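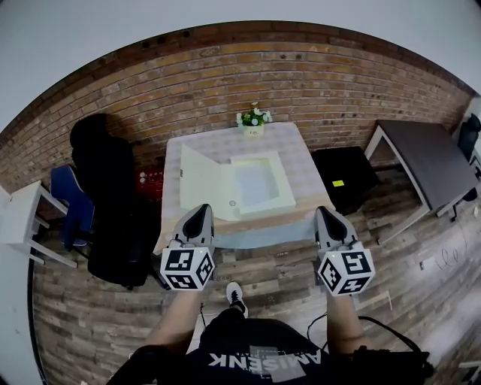 **Skesis hand-held grippers: the trial so far**

The Skesis pair has been on loan to the Hirside workshop since March, and a few members have asked whether we mean to keep it. Busisiwe Chauke has done most of the sessions and Dineo Van Wyk has looked after the recordings. What follows is taken from their notes.

The kit is two grippers, one for each hand, with a printed marker cube on each. You do the job yourself with the grippers on and the recording is used later to train an arm. Skesis supplies the software and a year of support. We supplied the table and the jobs, which were mostly opening and closing small cardboard boxes, plus some sorting of cutlery.

So far we have 1,323 recordings, of which 427 had to be thrown out. Most of the bad ones came from the first fortnight, when people let a cube drop below the table edge or turned their wrists so that the markers faced the floor. Dineo now goes over the hand positions with each new person before they start, and the losses have come down a good deal.

Fitting the grippers takes a minute or so with a helper. On your own it is awkward, as you need one free hand to settle the second one. Busisiwe found the right cable a nuisance to begin with. She now lets it hang in one long loop and checks it before sitting down. The cables are the part we would most like to see changed.

Grip is good on cardboard. The lid of a thin box can be lifted by its edge without creasing it if you close slowly. Cutlery is harder, forks especially, and we gave up on teaspoons. The pads have a textured face and pick up dust from the cardboard, so they want a wipe at the end of each session. Skesis says to use a damp cloth and nothing stronger.
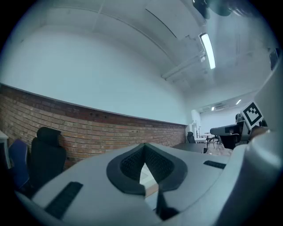

*The pad on one of the grippers, with the workspace behind.*

Arms start to ache sooner than you would expect. We settled on 27 minutes as the longest session, then a swap. Two people taking turns get through more in a morning than one person pressing on, and the later recordings are tidier.

The software is plain and does what it should. Starting and stopping a recording is simple. Naming them is not – every file gets a long number, and if you want to know which job it was you have to keep a list on paper. Dineo has asked Skesis about this and been told a change is planned, with no month given.

We also asked Vasberg for a price on their set, which comes without cables. It was well over what we can spend, and they could not offer a loan. The Skesis set would cost us £3,721 including the support, less if we return the spare pads.

Busisiwe's view is that we should buy it, provided the support covers worn pads. Dineo would rather extend the loan until the file naming is sorted out. Pretorius, who supplied the set to us, will hold the price until the end of the loan.

Anyone who would like a turn before then should put their name on the sheet by the workshop door. Mornings are best. Short sleeves are easier than long ones, and please take off watches and bracelets first.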